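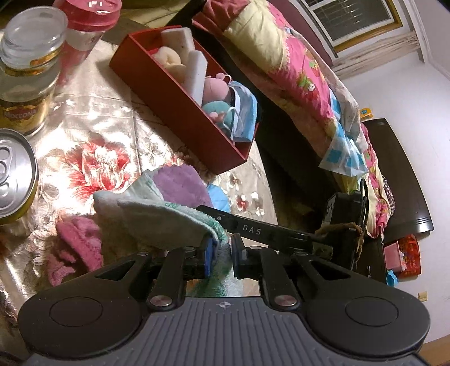

4. Setting up the box

Read this section through once before you start. It covers preparing the table, folding the plush cloths, and placing soft toys and small items in a Primier storage box. Allow 30 minutes the first time.

4.1 Before you start

You will need the box, your plush cloths, the soft toys and a table with room to lay everything out. A table with a cloth on it is fine. Smooth the tablecloth down first. A shiny or wipe-clean cloth lets the box slide, so keep one hand on the box when you press anything into it.

1. Remove the lid, if your box came with one, and put it somewhere off the table.
2. Wipe the inside of the box with a dry cloth. Check the corners for dust or scraps of packing paper.
3. Set the box down at the back of the table with the open side up. It does not need to be square to the table edge. Many people find it easier to reach into when it sits at an angle.
4. Put the plush cloths in front of the box, where you can reach each one without moving the others.

Note: Plush cloths must be fully dry. If they have been washed, leave them to air overnight before packing.

4.2 Folding the cloths

Colors do not matter for folding, but size does. Start with the largest piece. A two-sided towel, such as one that is white on one face and mint green on the other, should be folded with the same side out every time so that the stack looks even.

1. Hold the towel near the middle of one edge and lift it clear of the other cloths.
2. Let the free end hang, then lower it so the towel lies flat.
3. Bring the long edges together. Do not press the fold hard - the pile needs some air in it.
4. Fold once more across the width and set the towel aside.
5. Do the same with the smaller cloths. A crumpled cloth should be shaken out first.

Caution: Do not use clips, pins or rubber bands on plush fabric. They leave marks in the pile and can pull threads.

If the folded stack is taller than the box wall, take out the thickest piece and roll it instead. Rolled pieces go along the long side.

4.3 Filling the box

Soft toys and cloths may share a box, but do not squeeze the toys under a folded stack. If you are packing toys only, skip step 2.

1. Tilt the box slightly toward you so you can see the bottom.
2. Lay one folded cloth flat as a liner.
3. Put the soft toys in one at a time, largest first, with faces and ears turned away from the walls.
4. Leave a gap at the top of 4 centimeters for the lid.
5. Keep small, hard or brightly colored pieces and anything in shiny wrapping on the table until the soft toys are in.

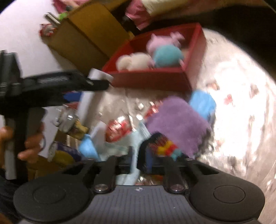 6. Put the small pieces in a separate bag and close it. Place the bag at one end of the box, where it can be found by touch.
7. Set the box level again and check that nothing stands above the walls.

Caution: Small pieces are a choking hazard. Do not leave them within reach of children under three while you pack. Wrapped sweets should not be stored with fabric.

4.4 Labels and storage

Write the contents on the label supplied and stick it to a short side of the box. Pencil is best if you change the contents often. Boxes from the Skultholm range take the same label, but it must go on the lid.

Store the box in a dry room, away from radiators. Stack no more than four boxes high. A full box should weigh no more than 9 kilograms - if it weighs more, divide the contents.

Open the box every few months and let the cloths air for an hour. July is a good month for this in most homes.

For replacement lids, see page 47.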